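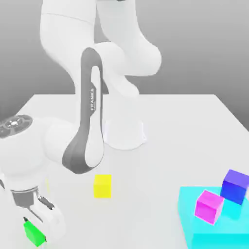

Welcome back, everyone! Last time we got as far as how a wrestler is introduced to a crowd. Today is my favourite session of the whole module: the feud, and above all the talker who stands beside the wrestler and makes the feud matter. Bring your notes on heels and babyfaces, you'll need them.

## Session 2: Building a feud

A feud is a story told through matches. It needs somebody who wants something and somebody in the way. A belt will do, but so will an insult, a broken friendship or a stolen entrance song. The best ones can be explained in a single sentence to a friend who has never watched a show (try it on the train home, it's a brilliant test).

**Terms for today**

- **Angle** – one incident that starts or changes a feud, such as an attack after the bell
- **Heat** – the crowd's dislike of a heel, and harder to earn than you'd think
- **Pop** – the sudden cheer, usually for an entrance or a comeback
- **Turn** – when a wrestler changes sides
- **Blow-off** – the match that ends the feud
- **Go-home show** – the last show before the blow-off

People mix up angle and feud all the time, including in print. An angle can be over in a minute. A feud may have a dozen of them.

## The manager's job

Managers came into wrestling partly to talk for wrestlers who couldn't, or who were more frightening when they kept quiet. A good one does much more. They stand at ringside and give the crowd a second person to shout at. They distract the referee, so the heel can cheat without the referee looking a fool. And they take a beating at the end, which a crowd will wait months to see!

Our main case is the Paleck and Stuvow feud, which Alby Cartwright managed from start to finish. If you haven't watched the tape yet, please do, because I'm going to spoil all of it.

Cartwright had been Paleck's manager for years and did all his talking. Then came the Atallah match. Paleck lost it cleanly, and Cartwright, who was at ringside as usual, simply walked up the ramp without him. No punch, no speech. Listen to the building at that moment – you can hear people working out what they've just seen, and the boos start at the back and roll forward. It still gives me goosebumps.

At the next show Cartwright came out with Stuvow. Now Paleck had to talk for himself, and he was dreadful at it, and that was the making of him. He stumbled, he stopped, he started again, and the crowd loved him for it. By the go-home show 2,551 people were chanting his name before his music had even played.

### Points to pull out

The turn belongs to the manager. Paleck never changes how he wrestles, and yet he goes from hated to adored because the person we blamed for him has left.

Stuvow hardly speaks in the whole run. Watch his face while Cartwright is talking, especially in the second promo.

Cartwright isn't touched until the blow-off. Every time Paleck gets near, Stuvow or the barrier is in the way. When Paleck finally gets hold of that jacket, the noise is enormous.

## Comparing with Storosetti

Storosetti tried much the same story with a tag team and it fell flat. Watch the opening angle and ask yourself when you first knew the manager was leaving. Most groups spot it in his entrance, well before the match begins. The commentary doesn't help either, as it tells us how to feel before we've had a chance to feel it.

## For next time

1. Watch the Paleck and Stuvow blow-off with the sound off, then again with it on.
2. Write a promo for a manager who is leaving one wrestler for another. It should last 40 seconds when read aloud, so time yourself.
3. Pick a feud you love and note down each angle in order.

Promos are due on 8th November. We'll perform them in class, and yes, I'll be doing one too. Booing is very much encouraged.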